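Forum: Print and Prepress > Color Management
Thread: Light purples coming off the printer blue

halftone_hank
Senior member, Grostasitz

Looking for a second opinion on a shift I can't get rid of. Short run booklet, 40 pages, Jillum uncoated. Source files are RGB, tagged sRGB. Layout is exported to PDF with the images left in RGB and converted at the RIP. Output is a Rissanen toner device with the profile the dealer installed.

Grays are fine. Skin tones are a little warm but acceptable. Anything in the lavender to mauve range comes out blue, closer to periwinkle. The display is calibrated and shows the purple I expect. I have tried perceptual and relative colorimetric. The difference between them is small.

paperweight_13
Known problem. Blue and purple are where CMYK is weakest. The cyan ink absorbs some of what it should reflect, and so does the magenta, so the mix never lands where the screen puts it. Pull the cyan down until there is a clear gap between it and the magenta. For a light purple I start with cyan at half the magenta and go from there.

S. Orellana
Moderator

That helps with saturated purples. It is not the whole answer for a pale tint, which should be inside the gamut of almost any toner device. If a pale purple goes blue, look at the profile before touching the file. When was the device last linearized?

halftone_hank
The sticker on the side says May. No idea if anyone has done it since. The paper setting was made for a coated stock, and I have been using it for everything.

S. Orellana
Then you are proofing one paper and printing on another. Uncoated stock gives different gain on the light tints, and if the cyan gains more than the magenta you get exactly what you describe. Print a step wedge of each channel, 20 patches, on the Jillum, and measure them.

paperweight_13
Disagree that this is the first step. He has one booklet to get out. A curve on the purple pages takes five minutes. Profiling takes an afternoon and he may not have an instrument.

S. Orellana
A curve on the pages fixes those pages on that device on that paper. The next job has the same fault.

rosalind_nt
Adding a thing nobody has raised, which is the whitener in the paper. Most bright uncoated sheets have a lot of optical brightener. Under a lamp with UV in it the blank paper goes blue and takes the pale tints along with it. Look at the same sheet under a lamp with little UV. If the purple comes back, you have a viewing problem on top of the printing one. My instrument has a UV cut mode and the readings for Jillum differ quite a bit between the two modes.

sRGB, no adjustments:

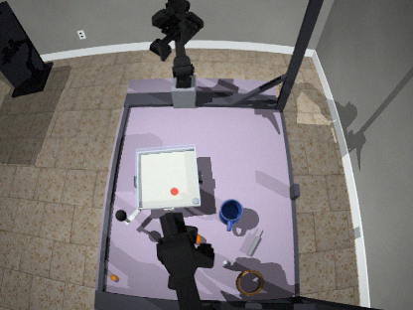
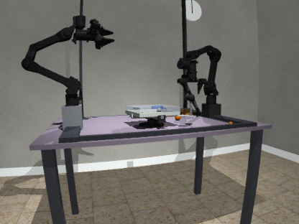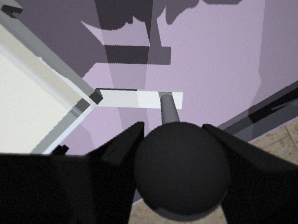
Three renders, same set.

The tabletop is the part to watch in the first two. The third has a lot of black and very dark gray in its lower half, so use it for shadow separation.

Rosalind Nguyen-Tran

halftone_hank
Thanks. Ran the first two on both stocks. On coated the tabletop stays purple. On Jillum it goes blue, in both prints. The beige floor tile in the first one is close on either stock, so whatever this is, it is not a general cast.

paperweight_13
A beige has little cyan in it, so it would not show a cyan gain problem. That doesn't rule anything out.

S. Orellana
It fits with cyan gain, though. Do the wedge.

halftone_hank
Borrowed a Susik spot reader. On the Jillum the 50 percent cyan patch reads well heavy, and the magenta is close to target. The error carries down into the light patches. I have made a separate paper entry, linearized to it, and printed the two renders again. Tabletop is purple. Slightly duller than the screen, but nobody will object.

rosalind_nt
Did you check under the other lamp?

halftone_hank
Yes. There is still a small move toward blue near the window. Much less than before. I can live with it.

paperweight_13
For the record, I would still keep a curve saved for the saturated purples. Linearizing will not bring those in.

S. Orellana
Agreed on the saturated ones. For anyone finding this later: dealer profile, wrong stock, heavy cyan. Check the paper entry before editing files. Leaving the thread open.

tonerlow
New here. Same symptom on an inkjet with matte paper, from files exported in September 2019 that looked fine when they were first printed. Same paper name, but the box has been redesigned. Would the brightener change between batches?

rosalind_nt
It can. Put an old sheet and a new one side by side under a UV flashlight. If one glows more, start there and make a new profile.

tonerlow
The new one glows a lot more. Ordering a chart.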